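Home > Support > Tirnar Gripper > Set-up Guide > Section 11

Posted July 4, 2022 by Travitz Support

11. Checks before closing the gripper

Follow this section each time the arm enters a new room in the Vik simulator. The same rules apply on the real arm. Keep the fingers open until step 5. 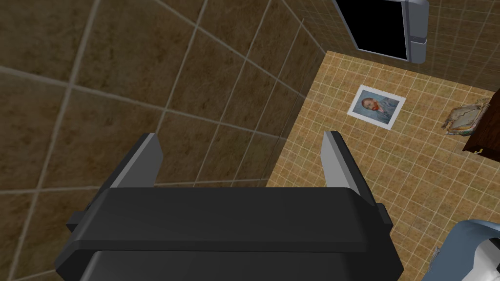
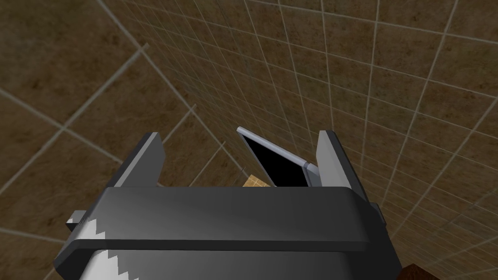
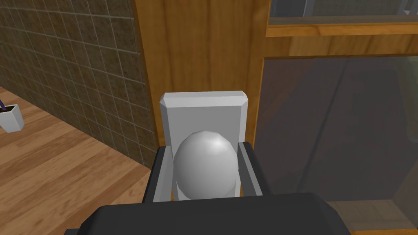
Views from the wrist, fingers open. In the last, a white egg-shaped object is between them.

1. Set the approach speed to 30 per cent or lower.
2. Look for loose items on the floor near the fingers. Small flat things, such as a framed picture, are easy to miss.
3. Check for glass and dark glossy panels. Mark each one as a keep-out area in Tretora.
4. Line up both fingers with the item. Leave a similar gap on each side.
5. Close at the lowest force setting and wait for the contact signal.
6. Lift slowly. If the item slips, lower it and go back to step 4.

Note: Parts of the item may be hidden behind the gripper body. Use a second view to check the base before lifting.

CAUTION: Do not push against a wall or cabinet to straighten an item.

CAUTION: If code 3719 appears, stop the arm and open the fingers by hand control. Do not restart until the code has cleared.

Save the run log before leaving the room. Logs are limited to 3200 lines.

Next: Section 12, Parking the arm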